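Kitchen > Cupboards and Storage > Tea and Coffee

Tea bags, tins and what I picked up at the Eludari open day

Last updated: November 2020

I went along to the Eludari open day in Brunasby expecting to look at robot arms for an hour and go home, and I came back with a page of notes on tea bags! Eludari make sorting machines for small packing rooms, and the one everybody wanted to see was the Zastar, which picks up little packets and sets them in rows. It dropped 4 while I was watching. The chap running it wasn't bothered in the least and said a dropped packet told him more than a tidy row did.

They had a handling table as well, where people did the same sort of fiddly job by hand, and I stayed there far longer than I meant to (my feet can confirm this). I do like watching someone else tidy.

So, the tips. If you buy your bags in the big boxes of 300, don't tip the lot into a jar. Individually wrapped ones want to stand on edge in rows, labels all facing the same way, and then you can run a finger along and pull out the one you're after. Pack them snugly enough that they hold each other up, but leave a finger's width at one end or you'll tear the first envelope getting it out. I tore seven before I learnt that.

Strings are the real nuisance. Hold the bag in one hand and the tag in the other and let the string hang slack before you do anything else — pulling at a tangle only tightens it. If two are knotted together, lay them flat and work from the tag end. 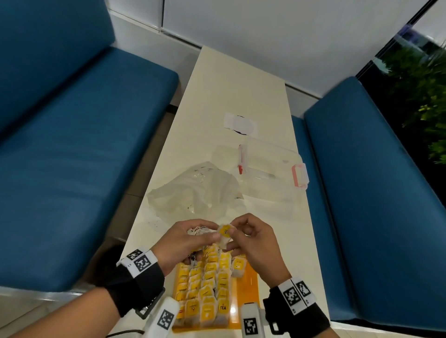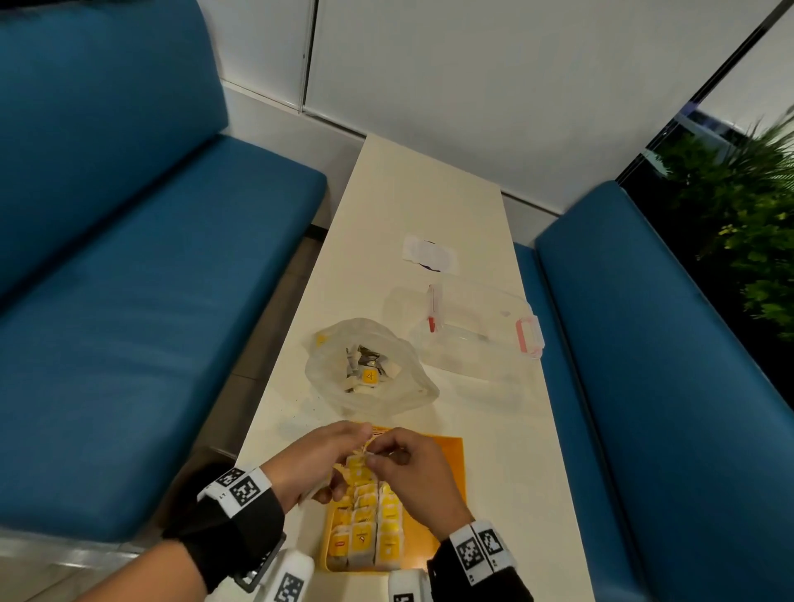

Loose packets that won't fit in the box can go in a clear tub with clips, and please write the date on a bit of masking tape before you put the lid on. I keep mine well away from the spice shelf. Tea takes up smells like nobody's business, and I once had a whole July of breakfast tea that tasted of cumin.

Any dust or crumbs from split bags should be swept up dry, with a pastry brush if you have one. A damp cloth just smears it about and leaves brown marks on a pale worktop. If you do get marks, bicarb and a little water on a soft cloth will shift most of them, and then rinse well.

We finished up at the El Idrissi café round the corner, where they keep their mint tea in old biscuit tins lined with greaseproof paper. I've copied that at home and it works a treat — cut the paper a bit taller than the tin and fold it over the top before the lid goes on. Change it when it starts to look tired. Mine lasts a couple of months, longer if I keep the children out of it.

Filed under: Tea and Coffee, Small Storage, Days Out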